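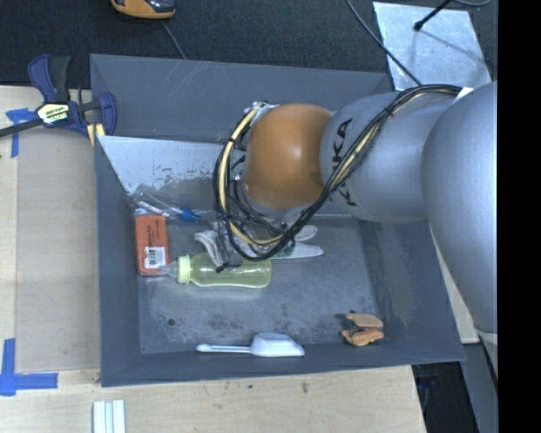
Metal is a solid, but it can still change on the outside. When something hard rubs against it, tiny bits of the surface are scraped or pushed aside. A gray metal bin with a scuffed floor and fine scratches on its far wall shows the sort of marks this can leave. Each scratch is a very small valley, and light bounces off it in a different direction from the smooth metal beside it.

Some metals scratch more easily than others. Gold is soft. Hardened steel is much tougher – that is why files are made from it.

Try it yourself
Rub an old coin with fine sandpaper 5 times. Look at it under a lamp and tilt it slowly. What happens to the shine?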